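Festemville growers' body backs new rules on labelling of dried fruit

The Festemville Growers' Association has given its support to new labelling rules for dried fruit and nut mixes, following a year of talks with packers and retailers in the region. Under the rules, which members will be asked to follow from December, every pack must state the amount of sugar added during drying separately from the sugar naturally present in the fruit.

The decision follows a survey of shoppers carried out on behalf of the association in Festemville and Ludlow. Of the 2466 people who took part, 753 said that they bought dried fruit at least once a week, and 715 said that they had stopped buying a product in the past year after reading the label. Many of those questioned believed that all the sugar listed on a pack of dried cranberries or pineapple came from the fruit itself.

Feven Endale, president of the association, welcomed the result of the vote and said that the trade had been slow to respond to a reasonable request from its customers.

"People are entitled to know what has been added to their food and in what quantity," she said. "Our members who dry apricots and figs with nothing added have been placed on the same shelf, under the same wording, as products that are close to confectionery. They have asked us for some years to put this right."

The rules are voluntary and go further than the present legal requirements. Packers who sign up will also be expected to name the country in which the fruit was grown, as well as the country in which it was packed. For mixes containing more than one fruit, the origin of the main ingredient will be enough.

Stestari, the largest packer in the area, has confirmed that it will change the labels on its whole range. The company said that existing stocks of printed film would be used up first, and that shoppers should therefore expect to see old and new packs side by side for a time. Beyene, which supplies bakeries as well as shops, will apply the rules to its retail packs only.

Smaller producers have raised the question of cost. Around 50 of the association's members pack by hand and order their labels in short runs - in some cases only once a year. The association has agreed that these businesses may use a printed sticker on existing packs during the first season, provided that it does not cover the list of ingredients or the best-before date.
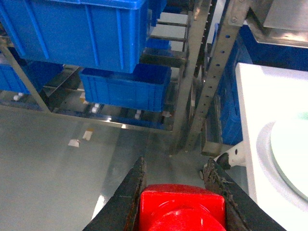

A guidance booklet setting out the wording and the smallest permitted size of type will be sent to all members before the rules take effect. Two information meetings are also planned, one in Festemville and one in Ludlow, and both will be open to growers and packers who do not belong to the association. Places should be booked through the association's office, which is open until 4.30 pm.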